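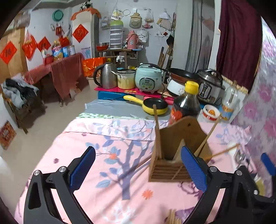

Wooden chopstick holder, with a sauce bottle, small bowl and jar behind.

4 min read

PLERNPORT SUPPER CLUB
Minutes of the members' meeting held by telephone on 03/05/2020

Present: chair, secretary, bookings lead, newsletter editor, kitchen lead and two ordinary members. Apologies were received from the Lanetport member.

1. Minutes of the last meeting
Agreed as correct, apart from one change. Under "Gas rings", the word "condemned" should read "switched off". The secretary will alter the copy in the book when she can next get to it.

2. Matters arising
The spare key to the Grekel Rooms has been found and is with the kitchen lead. The tea urn is still leaking from the tap. It was left unplugged in the store cupboard and there is no need to do anything until the rooms open again.
The letter to the council regarding the bins has not had a reply. Chair to write again, but not yet.

3. Suppers
All suppers remain off. The chair had spoken to the Grekel Rooms, who could not give a date for reopening and did not expect to have one soon. Members had asked whether outdoor suppers might be possible later in the summer. The meeting felt it could not plan for this at present.
It was agreed to keep the October supper in the diary for now, with no tickets sold and no food ordered. The theme stays as noodles and dumplings. The kitchen lead has the recipes from the last time and would like to drop the fried ones, as the extractor fan does not cope. Agreed.
The joint supper with Lanetport is put off until next year. Lanetport have been told and are content.

4. Money
The current account stands at £1,209. Of this, £510 is ticket money for suppers that did not take place.
There was a long discussion on refunds. One member thought people should be offered the choice of a refund or a credit. Another thought a straight refund would be simpler to record and fairer to people who may be short of money. A vote was taken and it was agreed to refund everyone in full. Anyone who then wishes to give the money back may do so, and it will be entered as a gift.
The bookings lead asked for bank details to be sent by email or post and not left as telephone messages, as some of the last lot could not be made out.
The savings account stands at £1,004 and is not to be touched. It is held towards the new cooker.
The Grekel Rooms have not charged hire since the closure. The chair was asked to thank them in writing.

5. Bookings system
The free trial of Bravo has run out. The bookings lead said it had worked well enough for tickets but would not hold dietary notes against a name, so she had been keeping these on paper as well. The meeting did not want to pay for it while there is nothing to book. The list has been saved and will be kept by the bookings lead only. Back to this item when suppers restart.

6. Newsletter
The editor has had good replies to the last issue, mainly to the page on what to do with tinned fish. She would like recipes which use things people already have in, and asked that they be kept to half a page. Quantities should be given in grams. She cannot type up any more handwritten ones until her wrist is better.
Paper copies are going to the seven members without email. The kitchen lead will carry on posting these through doors on her daily walk. Stamps to be used for the Lanetport address.
A member asked for a puzzle. The editor will see if there is room.

7. Keeping in touch
Several members living alone have said they would welcome a telephone call. It was agreed that those present would share these out between them. The secretary will send each caller the numbers privately. Callers should not offer to collect prescriptions unless they are sure they can do it.
A member suggested that everyone cook the same dish on the same evening and talk about it by telephone afterwards. This was liked. Egg fried rice was proposed for the first one. The editor will put a notice in the next issue.

8. Any other business
The store cupboard needs sorting before suppers restart. Table linen to be taken home and washed. Opened jars and packets to be thrown away.
A large blue casserole without a lid was left behind after the winter supper. The owner should contact the secretary.
The question of raising the ticket price was brought up and held over.

9. Next meeting
By telephone again, at the same time of day. The secretary will send round the number to ring. Members are asked to mute their line when not speaking.

Minutes taken by the secretary.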